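Running a Repair Counter on Savura Street

Habibur Sarkar opens the shutters at 7:30 in the morning and has the kettle on before the first customer comes in. His shop, Tivum, mends shoes, bags and belts. He has run it for 11 years and worked in other people's shops before that.

"I started at Jafarzadeh, the tannery, sorting hides," he says. "Then a cobbler across the road needed someone who could sew. I couldn't sew, but I said I could."

Most of the work is heels and zippers. He charges by the job and writes the price on a ticket before the customer leaves. If a repair takes longer than he thought, the price stays the same.

"People want to know what they will pay," he says. "If I guessed wrong, I guessed wrong."

Winter boots are the busy part of the year. They start arriving in November, usually after the first bad rain, and many of them have been sitting in a closet with the same split sole since spring. Last winter the shop took in 568 pairs. Sarkar turned away a few where the sole was a molded type that would not hold glue.

Leather for patches comes from Sendasitz, a supplier that sells by the half hide. He used to buy cheaper pieces and stopped when the color came off on a customer's coat. He paid for the coat.

He still makes patterns by hand. A new bag strap or a replacement panel is drawn on paper first, cut out, and held against the old part before any leather is touched.

"Brown paper is good for this," he says. "It folds a little like leather does. White paper just creases."
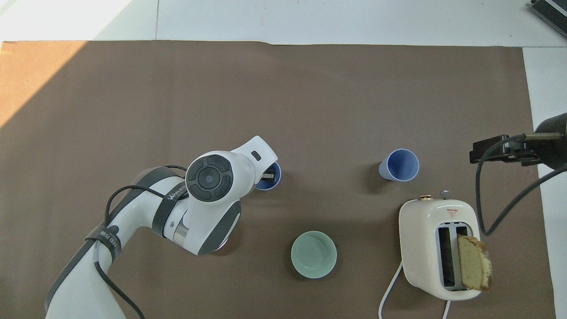 What customers get wrong

Sarkar says most damage comes from drying shoes too fast. He sees cracked uppers every week from shoes left on a radiator. Newspaper inside and a day or 2 in a cool room is enough.

"The other thing is waiting," he says. "A heel tip costs very little. When it's gone and you walk on the nail, now I have to rebuild the heel."

He closes at 5, though he often stays to finish stitching. The oldest sewing machine cost him 200 dollars secondhand, and he has replaced the belt on it twice. He would like to hire someone to learn the work, and has asked at the high school. One student came by in the spring and is due back when classes finish.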